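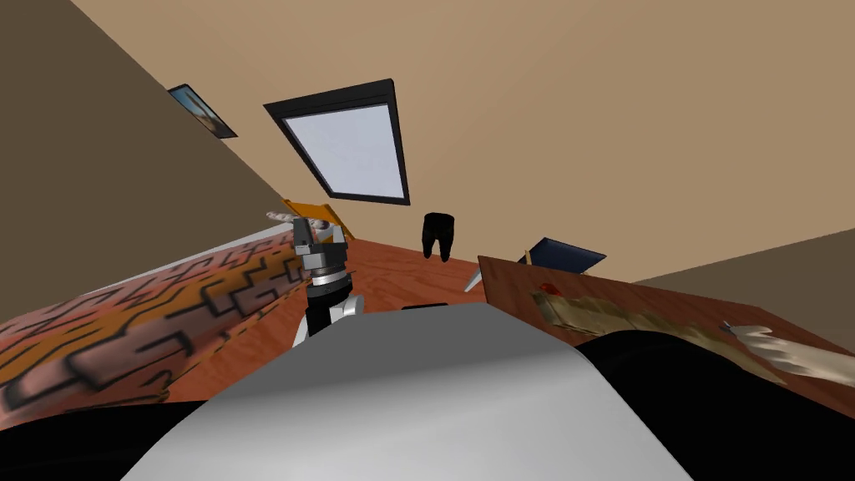 DRUNDOV, August 15, 2019 - Anyone who has ever tried to teach a child to tie a shoe knows there comes a point when you give up on explaining and simply take hold of the laces. The people at Stenda have been doing much the same with their household robot this summer, and they would like a few more hands to help.

The company is opening its practice rooms to the public, by which it means rooms in a computer, furnished with beds, tables and all the bits and pieces that pile up in a real home. Visitors to its office on Antunes Street will sit down at a pair of hand controllers, get a short lesson, and then steer the robot's arms through small chores while the software records every move. Those recordings go into a collection called Dumar, which the robot's program later learns from. Stenda hopes to have 1000 of them by the end of September and has 300 so far, nearly all made by its own staff (who, we gather, would be very glad of the company!).

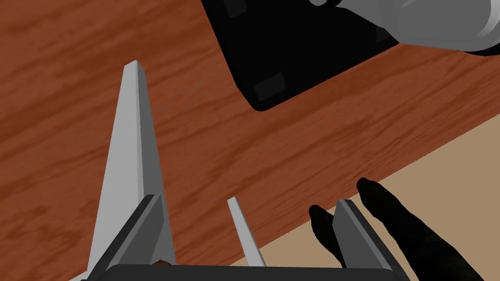 Getting close to things is the part most beginners find hard, and the instructors like to spend a good while on it before anybody tries to pick anything up. Through the view down over the gripper, one gray finger looks enormous against the wood of the tabletop, and the flat black square with the rounded white object partly over it seems much farther off. It takes some patience to judge the gap, and people tend to creep forward, back up and creep forward again. Stenda says those hesitant tries are welcome too, and that they are kept along with the smooth ones.

Sessions run 50 minutes, with a break whenever you want one, and there is room for 10 people at a time. You don't need to know the first thing about robots or video games, and left-handed visitors can have the controls set up to suit them. Children are welcome with a grown-up. Sign-up sheets are at the front desk of the Antunes Street office, and coffee is free.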